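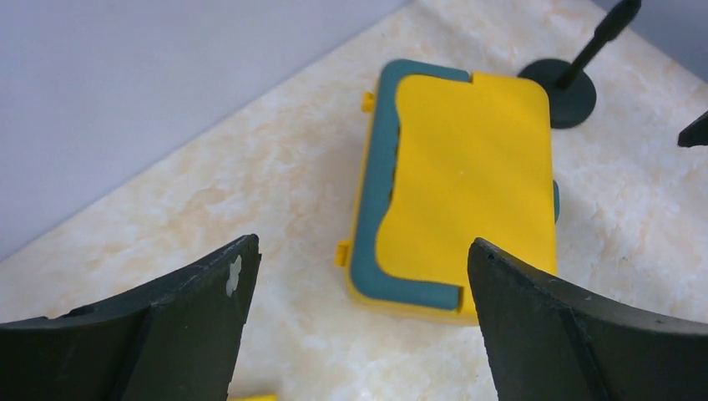 Maja Żak and Verena Ammann spent 12 months inside the accounts department of Fludia, an insurer that had begun using machine learning to sort incoming claims. Their new study, published in June by the Wilczyńska Institute, examines what happened to the clerks whose work was reorganized.

The authors interviewed 50 employees and reviewed 421 disputed decisions. They found that routine files moved faster, while the remaining cases grew longer and more difficult. Staff were still judged by the old daily targets – a practice that management revised only in the final quarter.

"The software took the easy files, and the schedule stayed as it was," Ammann writes in the second chapter.

Dariusz Kwiatkowski, an economist who reviewed the manuscript, questions whether one company can support the broader claims about wages. The authors concede the point in an appendix and propose a second study at Grusasex, a logistics firm with 900 employees. Access has been agreed in principle, and interviews will begin once the works council has approved the questionnaire.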